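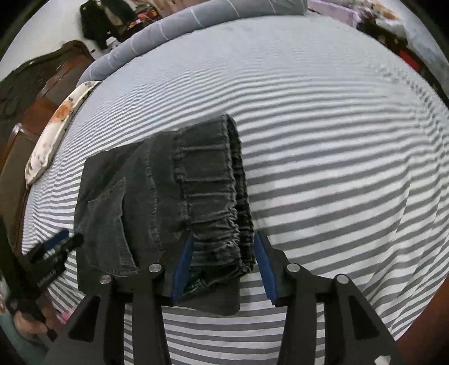
Kotian Care Labels

Kotian is a table of care instructions copied from the labels of secondhand clothes. Each row is one garment. It holds the text of the label as printed, the same text put into a fixed set of codes, and a few fields on what the garment is. There are 3,366 rows.

Maintainer: Dorottya Dudás
Label coding: Hamidreza Karimi
Last updated: 9/2/19

Files

labels.csv - the main table, one row per garment
codes.csv - the 24 care codes and what each one means
fibers.csv - fiber content, one row per fiber per garment
changes.txt - list of corrections by row ID

All files are UTF-8 with a header row. Fields that contain commas are quoted.

Columns in labels.csv

id: row number, never reused
garment: jeans, shirt, skirt, sweater, coat, bedding, other
label_text: what the label says, with line breaks replaced by a slash
label_lang: two-letter language code. If a label carries several languages, the first one printed is used.
wash_max_c: highest wash temperature in Celsius. Blank if the label gives only a word such as "warm".
codes: care codes separated by semicolons
legible: full, part or none

The highest value in wash_max_c is 60. Labels that give Fahrenheit only were converted and rounded to the nearest whole degree. The original number is still in label_text.

Where the garments came from

Most were in the sorting room at Drutau, a resale shop, before pricing. The other 700 came from Vomero, a clothing bank that let us work there in November. Rows from Vomero have IDs starting with V. Neither place kept records of previous owners and there is no personal data in the files. Name tapes sewn in by families were not copied.

Known problems

Denim is overrepresented. Drutau takes in a lot of it.

Labels marked "part" were coded from whatever could be read. Do not treat a missing code as meaning the label had no such instruction.

"Wash separately" and "wash with like colors" share code W7. They should have been split. If you need them apart, search label_text.

Fiber percentages do not always add up to 100. Lining and trim are sometimes listed on their own lines, and sometimes the label is just wrong. We left them alone.

Loading

The script vomimance.py reads the three tables and joins them on id. It needs Python 3.6 or later and nothing else. Run it from the folder that holds the CSV files.

Corrections

Send the row ID, the column and the value you think it should be. Please don't send edited copies of the whole table.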